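Fruit keeps going brown in two days, is it the bowl?
Posted in Kitchen & Larder, 07/11/2020

We moved into a flat in July and ever since then I can't keep fruit. Bananas, pears, the odd plum. I buy it on the way home, put it in the bowl on the worktop, and two days later it looks like something dug up. In our old place the same shopping lasted most of a week. Same shop, same bowl (a big Verkby one, glazed, with a lid I don't use). The only difference I can think of is that the worktop is above the dishwasher and the window faces south. My partner thinks I'm imagining it. I have started writing dates on pears in biro, so we are past the point of dignity. Any ideas before I spend money on one of those Surnus boxes with the filter in?
Grilton

It's the dishwasher. Ours did the same to a loaf. Move the bowl.
pellmell_112

Dishwasher is a good shout, but I'd look at what's sharing the bowl first. I ran a greengrocer's for 13 years and most of the complaints I had were from people who kept everything in one heap, like a lost property box. Ripe bananas and pears give off a gas called ethylene, which tells whatever is sitting next to them to hurry up. Put a hard avocado in with them and it'll be ready sooner. Put everything in together and it all goes on the same evening, usually the evening you've bought a cake.

What I do at home:

Pears go in the fridge once they give a little at the neck. Before that, leave them out.

Plums the same. Don't wash them until you want to eat them.

Bananas stay out of the fridge until they're as ripe as you like them. After that you can put them in, and the skin will go a horrible colour while the inside stays perfectly decent. Most people throw them out at this stage because they look like a crime.
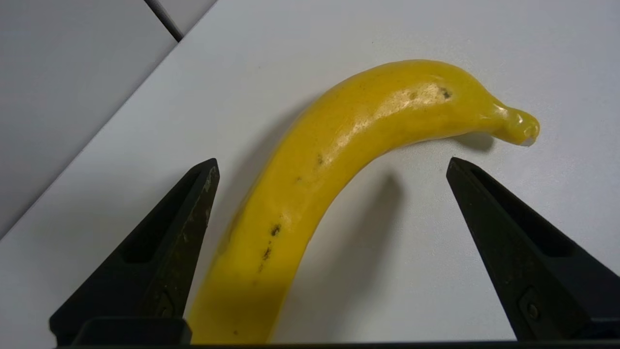 Keep them away from the window as well. A south-facing sill in summer is a slow oven, and by November you've got the radiator to do the same job. As for the box with the filter, I had one given to me and it now holds clothes pegs, at which it excels. Buy less and buy it more often — dull advice, and it lost me a fair bit of trade when I gave it over the counter.

The biro on the pears I have no quarrel with. I'd use a softer pen.
Dennis Makokha

You could also just eat it faster? We get through a bag of plums in one sitting here
hodoroagă264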